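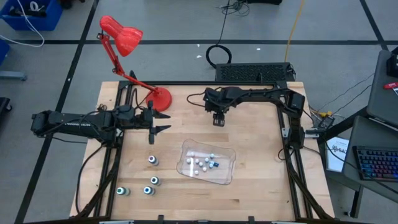

I have been meaning to write up the desk thing for a while. It's 4/9/23, I have coffee, and the only other job on my list is descaling the kettle. So, a thread on how to own less stuff on top of a table.

Background: I wrote last November that I was going to "sort out my work surface." Fenna Willems replied with a single thumbs up, the most withering thing a person can send another person.

The surface in question then held mail, a stapler, another stapler, three mugs, a calendar from a tire shop and a plant I was technically still watering. Somewhere under it all was wood.

Step one was to take everything off. Every article tells you this and every article is right, and I resent it. I put it all in a box in the hallway and told myself I'd go through the box within 30 days.

I did not go through the box within 30 days. I walked around it. Aqeel Ansari came for dinner, hung his coat on it and asked where I'd bought it.

Step two: decide what gets to come back. My rule was that a thing had to be used that week or be nice to look at. The second stapler failed on both counts. The first stapler squeaked through on usage.

A red desk lamp wins on both, and I will hear no arguments. I'm talking about the bell-shade kind with the jointed arm. Everything else on a desk can be beige and apologetic as long as one thing is red.

Prapai Chaiyaporn says a red lamp is "a lot." Prapai has a yellow front door. We've agreed to leave it there.

On lamp placement: base toward the back, shade up high. For years I had mine low and close like I was about to question a suspect, and then wondered why I had a headache by four in the afternoon.

Also, round bases take up more room than you think and always end up wherever you want to put a notebook. Pick a spot at the back, put the lamp there, and stop renegotiating with it every morning.

Butcher block, while we're here. I love it. It makes a table look like somebody capable works at it. It also remembers every glass you ever put down.

I oil mine when I remember, so let's call it seasonal. Shahram Heydari oils his on a schedule and once described the process to me from start to finish over the phone. I got a whole sink of dishes done.

Step three, small stuff. This is where my system always dies. Big things have homes. Small things have a drawer, and the drawer has no bottom.

I bought drawer dividers from a store called Hilach. They came in a set that fits, as far as I can tell, a drawer in someone else's house. Two of them now hold tea bags.

I then bought a Wekura organizer with a little compartment for everything. I spent a pleasant evening assigning compartments. By the end of the week every compartment held one rubber band and one mystery screw.

What finally worked is a shallow clear tray. Rounded corners, no lid, no compartments, no ambition. If it's small and loose, it goes in the tray.

Clear matters more than I expected. I had a nice gray felt one before and things went into it to retire. With a clear tray you can see your mess from across the room, and eventually you get embarrassed and deal with it.

Shallow matters too. Deep ones let you pile. A shallow one fills up fast, and then you have to make a decision like an adult.

White things and dark blue things look terrific in a clear tray on pale wood, by the way. Little white balls, a blue block, that sort of thing. Paper clips look like paper clips.

Someone is going to ask about ball-shaped objects, so: yes, tray. Always tray. I have been on my stomach with a flashlight under a radiator and I don't plan to go back.

Fenna Bakker (different Fenna, I know, I collect them) wants to know what I do about bottles. Bottles get one end of the table and they stay there. Once they spread out you're running a bar.

And leave a bare patch. I mean it. A bit of wood with absolutely nothing on it, between the things. I felt ridiculous defending mine at first. Now if somebody puts their keys on it I watch the keys.

Things I still haven't solved: chargers, receipts, the pen that doesn't work but feels good to hold.

The box is still in the hallway. I opened it this morning for the purposes of this thread and it contains the tire shop calendar and a third stapler.

Anyone need a stapler? Pickup only.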